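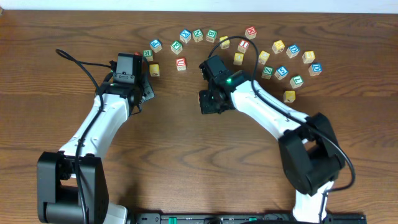
Refinishing a veneered table top, oil or hard finish?

okside_bench
Posted 2 July 2018
I have a dining table with a walnut veneer top, strong figure, bought used. The old finish is a thin lacquer that has gone cloudy near one end. The veneer measures 0.6 mm at the edge where a chip exposes it. I plan to strip chemically, scrape lightly, then apply either a penetrating oil or a wiping varnish. The table is used for meals and by two small kids. Which would you pick, and how many coats?

brisia
Wiping varnish. Oil on a veneer that thin does very little, because the glue line stops it. You get color and almost no protection. Thin the first coat 50 percent with mineral spirits, then three at full strength. Scuff with 320 grit between coats.

Usman748
Disagree on the oil. I have used hardwax oil on veneered desks for years. It sits on the surface as a film, so the glue line is irrelevant. The advantage is repair. You can rub out a ring mark and recoat that area in ten minutes. Try that with varnish and you will see the edge of the patch.

brisia
Hardwax oil is a different product from the penetrating oil he asked about. I agree it repairs more easily. It also marks more easily. Leave a wet glass on it overnight and check.

Usman748
Depends on cure time. Most people put the table back in use after 2 days. Give it three weeks.

hanh.do
Before choosing a finish, find out what the cloudiness is. If it is moisture trapped in the lacquer, a wipe with denatured alcohol on a barely damp cloth may clear it, and you can skip stripping. Test under the overhang first. I would also not scrape 0.6 mm veneer unless you are very comfortable with a card scraper. Use a gray pad and stripper, two rounds, and accept some residue in the pores.
Hạnh Đỗ
Paris

okside_bench
Tried the alcohol under the overhang. The lacquer softened and went tacky, so I assume shellac or something close to it. The cloudy end improved slightly, then came back.

hanh.do
If alcohol dissolves it, wash the whole top off with alcohol and a pad. No stripper needed. Work in small sections and change rags often.

grain631
Whichever you use, put a coat on the underside too if it is bare. Unequal sealing can cup a top.

brisia
On solid wood, sometimes. On veneered board the effect is small.

grain631
Small is still more than zero. It costs one coat.

okside_bench
Top is washed off and the color is even. Going with the wiping varnish, satin, four coats. I will do the underside with whatever is left in the can.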